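Who Should Pay for the Last Washing Machine

The association of residents at Trerkalcombe voted in September to close the shared laundry on the ground floor of the Wadatier building. The decision was lawful and the minutes are in order. I wish to argue that it was nevertheless a mistake, and that other housing associations considering the same step should wait.

The case for closure is easily stated. Of the households in the building, all but 18 now have a machine of their own. The shared room costs money to heat, insure and clean, and its two remaining machines are old. Henk Smits, who put the motion, observed that most members were paying for a service they had ceased to use. He is right about the payment. I do not believe that he is right about what follows from it.

A housing association is a form of common ownership, and common ownership has always meant paying for things one does not use. Those who live on the ground floor contribute to the lift. Those without a bicycle contribute to the bicycle store. My own household has paid for 22 years towards a children's play area in which no child of ours has ever set foot, and I have not once thought of asking for the money back. If each charge is to be tested against each member's personal habits, little will remain of the association except the roof, and the upper floors may then ask why they alone should worry about leaks.

Mr Smits replied to this point at the meeting by saying that a laundry differs from a lift, in that a member may buy a washing machine but cannot buy a lift. The distinction is fair as far as it goes. It does not go far enough for the smaller flats on the north side, where the kitchens were laid out before anyone expected to keep a machine in them. To fit one, a tenant must give up a cupboard and have the pipework altered. The quotation obtained from Wuyts for this work came to over 700 euros for a single flat, without the machine. For a person living on a basic pension that is not a matter of preference.

There is also the question of large items. Household machines are made for shirts and towels. Blankets, quilts, heavy curtains and bed covers are another matter, and several members who voted for closure were in the habit of bringing theirs downstairs each spring. They will now take them to the commercial laundry in Vonau, which is a bus ride away and charges by weight, or they will wash them less often.

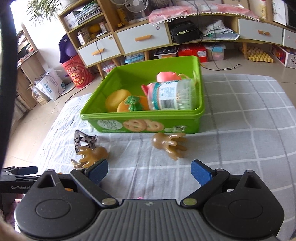 What the Accounts Leave Out

The financial statement placed before the meeting was accurate, and it was also incomplete. It listed what the room costs. It made no attempt to list what the room does, and a reader could have concluded that it does nothing beyond the washing of clothes.

I do not wish to be sentimental on this subject. A laundry room is not a village square, and many people would prefer to use it in silence. Even so, it is the one place in the Wadatier building where members of different staircases meet without having arranged to do so. Teun Willems, who has lived on the fourth floor since the building opened, told the meeting that he had learned of two deaths and one birth while folding sheets, and that he would otherwise have learned of them from the noticeboard or missed them altogether. His remark was received politely and does not appear in the minutes.

Associations are poor at recording benefits of this kind. We have a column for electricity and a column for repairs. We have no column for the neighbour who notices that someone has stopped coming down. I do not suggest that such a column should be invented, only that members should remember its absence when they are shown a total.

A Modest Proposal for Delay

Closure is simple to carry out and very hard to reverse. Once the drains have been capped and the room let as storage, no future meeting will vote the money to restore it. That alone is a reason for caution.

I would therefore ask the board to postpone the works until 2 matters have been examined. The first is a charge per wash, set at a level which covers electricity and water and leaves the fixed costs with the association as a whole. The second is the replacement of the older machine with one of larger capacity, so that the room offers something which the private kitchen cannot — and which members with machines of their own might be willing to support.

If after a fair trial the room still stands idle, I shall vote for closure myself. The present vote was taken on a cost sheet, late in the evening, with many of those most affected already gone home. The rules permit the board to bring the question back to the next general meeting, and I ask that it do so.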